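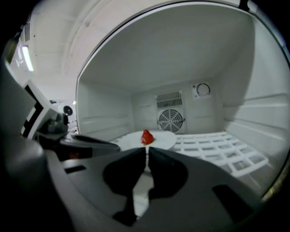

가정 내 식품 보관 습관에 관한 소고

10월 | 글쓴이: Rosalie Gasser

식품의 폐기량을 줄이는 문제는 흔히 구매 단계의 절제로 설명된다. 그러나 본인이 지난 몇 해 동안 가계 기록을 정리하며 확인한 바에 따르면, 구매량의 변동보다 보관 방식의 변동이 폐기량에 더 큰 영향을 미쳤다. 본 글에서는 그 기록을 바탕으로 가정에서 적용할 수 있는 보관 원칙을 정리하고자 한다.

기록의 대상은 네 식구가 거주하는 한 가구이며, 품목은 채소류, 유제품, 조리 후 남은 음식의 세 부류로 한정하였다. 버려진 식품은 품명과 폐기 사유를 함께 적었고, 그렇게 모인 항목은 120건이다. 표본이 작으므로 일반화에는 신중을 기하여야 한다.

1. 채소류

폐기 사유 가운데 가장 빈번한 것은 시듦과 무름이었다. 잎채소는 씻지 않은 상태에서 마른 종이로 감싸 세워 두었을 때 상태가 비교적 오래 유지되었다. 반면 구입 직후 한꺼번에 씻어 밀폐한 경우에는 용기 바닥에 물이 고이면서 아랫부분부터 상하는 사례가 반복되었다. 감자와 양파는 냉장하지 아니하고 통풍이 되는 어두운 곳에 두되, 두 품목을 서로 떼어 놓는 것이 바람직하다. 고구마 역시 냉장 보관에는 적합하지 않다.

2. 유제품

우유를 문 쪽 선반에 두는 가정이 적지 않으나, 문 쪽은 여닫을 때마다 온도 변화가 크다. 본인의 가구에서는 우유를 안쪽 선반으로 옮기고 문 쪽에는 장류와 소스류만 두기로 하였다. 치즈는 개봉 후 유산지로 감싼 다음 용기에 넣었으며, 이 방식은 이웃에 거주하는 Keegan Dunstan 씨의 권고를 따른 것이다. 동 씨는 Kindthorpe에서 식료품점을 운영한 경력이 있어 본 글의 초안에 여러 의견을 보태 주었다.

3. 조리 후 남은 음식

국과 찌개류는 큰 냄비째 보관하지 않고 얕은 용기에 나누어 식힌 뒤 냉장하는 것을 원칙으로 삼았다. 용기 뚜껑에는 조리 일자를 기재한다. 일자 표기는 번거로운 일로 여겨지기 쉽고, 실제로 초기에는 표기를 누락한 용기가 많았다. 이에 종이테이프와 필기구를 조리대 서랍에 함께 비치하였으며, 이후 누락은 현저히 감소하였다. 조리 후 3일이 경과한 음식은 새 음식보다 먼저 소비하거나 볶음밥 등으로 전용하였다.

4. 선반의 배치

위쪽 선반에는 바로 섭취할 수 있는 음식을, 아래쪽에는 해동 중인 육류와 생선을 두어 육즙이 다른 식품에 닿지 않도록 한다. 먼저 들어온 물건은 앞으로, 나중에 들어온 물건은 뒤로 보낸다. 이 원칙은 널리 알려져 있으나 장을 본 직후에는 지켜지지 않는 경우가 많으므로, 장을 보기 전에 선반을 먼저 비우고 닦는 순서를 권한다. 청소에는 미지근한 물에 푼 중성세제를 사용하고, 마른행주로 물기를 제거한 다음 식품을 다시 넣는다.

한편 용기의 규격을 통일할 것인지에 대하여는 가족 간에 이견이 있었다. 본인은 통일에 찬성하는 입장이었으나, 기존 용기를 버리는 것은 취지에 어긋난다는 반론이 타당하다고 판단하여 당분간 혼용하기로 하였다. 파손된 용기에 한하여 동일 규격으로 교체하고 있다.

김치와 젓갈 등 발효식품은 이번 기록에서 제외하였다. 해당 품목은 보관 온도와 기간의 기준이 상이하므로 별도의 글에서 다룰 예정이다.

최근 글
- 가계부 항목 분류 기준의 개정
- 건어물의 습기 관리에 대하여
- 장보기 목록의 작성과 보존
- 겨울철 뿌리채소 보관 기록

문의는 블로그 방명록을 이용하여 주시기 바랍니다.
© Rosalie Gasser. 무단 전재를 금합니다. | 맨 위로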